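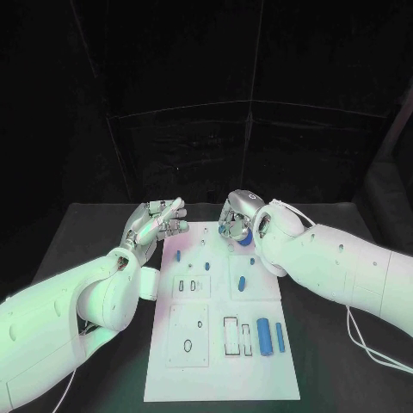 About us

Stetsiuk is a small company in Konavley. We teach robots with two arms to do work with the hands, and we do it by showing. One of our operators guides the arms by remote control, the robot keeps a record of every movement, and later it learns from this record.

We started in February with 2 robots and one rented room. Today we have 3 rooms and a team of operators, most of whom came to us from sewing, watch repair and dental laboratories. We look for patient people. Programming can be learned here.

What we do

The most known of our tasks is the peg board. The operator must take blue pegs and cylinders of different thickness and bring each one to the slot or hole which fits it. For a person it is a game for small children. For a robot hand with many fingers it is a long lesson, and one operator may show it many times in a day. We keep also the attempts that went wrong, and we mark them as such.

Our own control software is called Asik. With it the operator moves both arms at the same time, or leaves one of them to wait while the other one holds a part. Reminine is our collection of recorded tasks. It contains at present 1779 demonstrations, all checked by a second operator before they are added.

Work with us

Customers may send us their own parts, and we prepare a board for them. The first recordings are normally ready in 4 weeks. Visits are possible by appointment, please write to us first.

Page last changed: April 20, 2018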